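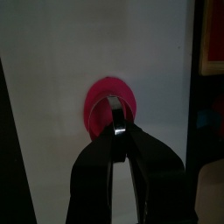
Pink one, up on the white panel. Ring and hook in place.

Fadwa_S
12/26/23
Right, I have been going on about these hooks in the small kitchens thread and was told to start my own, so here we go! I've gone completely over to round discs with a metal ring for anything light. Tea towels, oven gloves, the measuring spoons, the spare keys, all of it. The hot pink makes me smile every time I walk in, and on a plain white surface you can find it half asleep.

Mine came from El Khatib, the little hardware place by the station, out of a tub on the counter (I went in for a washer and came out with a bagful). Does anyone else hang everything? What do you keep on yours?

mohcine_o
Love the colour. Is the pink bit felt or rubber? Can't tell from the picture.

Fadwa_S
Feels a bit like both, ha! Sort of soft and sort of grippy. The bag had no label so I'm no help there.

Toledo E.
I'm going to be the grump. Stick-on things and painted walls do not get on. I put up a row in my hallway in August and two took the paint with them when I moved them. Screws every time for me.

Fadwa_S
Did you wash the wall first? I wipe down with a drop of washing up liquid, rinse, let it dry overnight and then press for 60 seconds. Mine have all behaved so far, and I've got a heavy apron on one of them.

Toledo E.
I did not wash the wall, no. Still say screws.

sanaa.shawky
Team pink here!! I rent, so screws are out (my landlord would have a fit). I've got mine inside the wardrobe door for scarves and belts and it has changed my mornings. Everything used to live in a heap on the chair. One tip, put them lower than you think. I did my first lot at eye level and the long scarves were fine but the belts clonked me on the forehead.

Kamel_A
How do you all find the ring? I had a similar set from Ondulus and the ring was so thin that a thick loop wouldn't sit in it. I ended up putting an S hook through each one, which looked a mess.

Fadwa_S
The ring on mine is thin too, but I like that. A short metal hook goes straight over the top of it and I hang from that. Looks neat and shiny against the pink. Big fabric loops I'd agree are a pain, so I sewed a bit of narrow tape on the oven gloves.

mohcine_o
Sewing tape on oven gloves is dedication. I'm doing the cleaning cupboard next. Dustpan, brushes, the lot. Would you trust one with a dustpan?

sanaa.shawky
Plastic dustpan yes, metal one no.

Toledo E.
Metal one, screw.

Fadwa_S
Emiliano, come round and I'll convert you! Mohcine, try it with the dustpan for a night before you put anything underneath that you care about. And post a picture when the cupboard's done, I want to see what colour you go for.

mohcine_o
Will do. Leaning towards yellow.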